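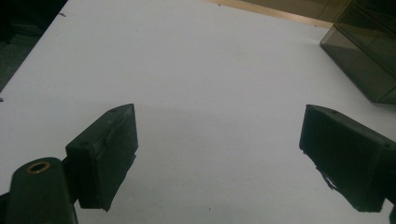

I'd promised myself the bead drawer would be sorted by August, and then it was January and I still couldn't find a clasp.

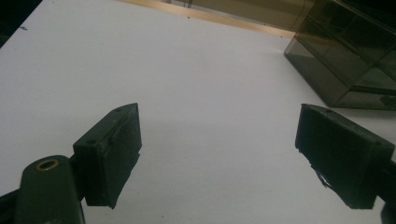 The white table, before tea.

So I put the kettle on and fetched the tin from Murkar (my aunt's old shop, long gone now). 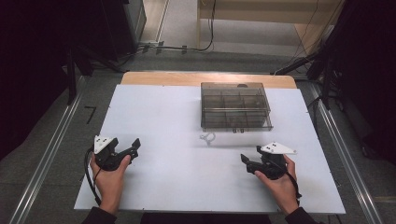 My aunt never sorted a thing in her life! She kept 46 buttons in a gravy boat and knew every one. I wanted a see-through box with little compartments, smoky grey if possible, so I could spot a thief at a glance. She'd have laughed herself silly.

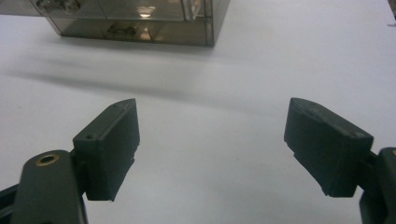
The second cup

I opened the tin.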